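Workshop notebook, Resow Textile Conservation
Wednesday, November

Entry by: Dilani Herath
Subject: Wet cleaning of linen sampler, second trial

The sampler was removed from its backing board at the close of the previous session. Residual starch paste remains along the lower hem and has been left in place pending advice from Treasa Ó Gríofa. The colour-fastness tests on the red and the darker green threads were repeated with deionised water and with the Wetotness solution at working dilution. Neither thread transferred to blotter. The brown thread transferred slightly under the solution and was tested again in water alone, without transfer.
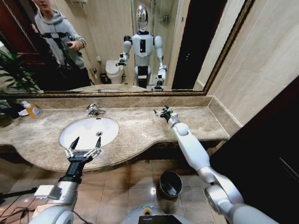 It was therefore decided to proceed in water only for the first bath. The sampler was supported on polyester net and immersed for 4 minutes, then moved to a fresh bath for the same period. Discolouration was released chiefly from the centre fold. Conductivity of the first bath on removal was 332 microsiemens; the second read 293. A third bath was considered and deferred.

Drying was carried out face up on glass, under cover, with no applied heat. Grain was aligned by hand using the weave at the left selvedge as the reference.

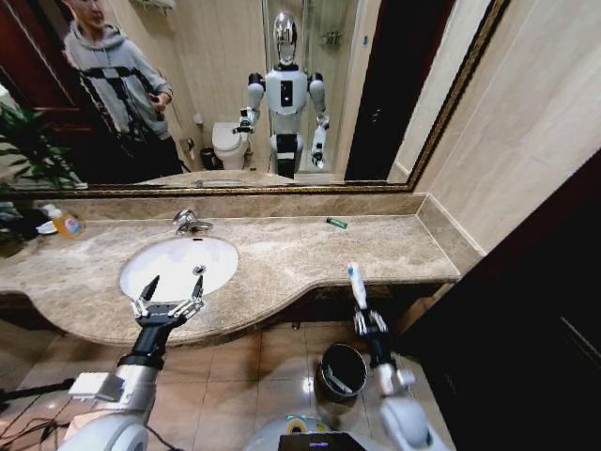
The right selvedge remains distorted near the upper corner, where an old repair in cotton has shrunk at a different rate from the ground. Laurențiu Furtună is of the view that the repair should be released before any further wetting. I concur, subject to the owner's written consent.

Outstanding: photograph reverse; reorder blotter; return the Volier meter to its case after calibration.

Shares: 3
Comments (3)

Treasa Ó Gríofa
Please leave the paste until I have sampled it.

Bernadette Ó Ceallaigh
Was the meter calibrated before the first reading or only afterwards?

Dilani Herath
Before. It is due again prior to the third bath.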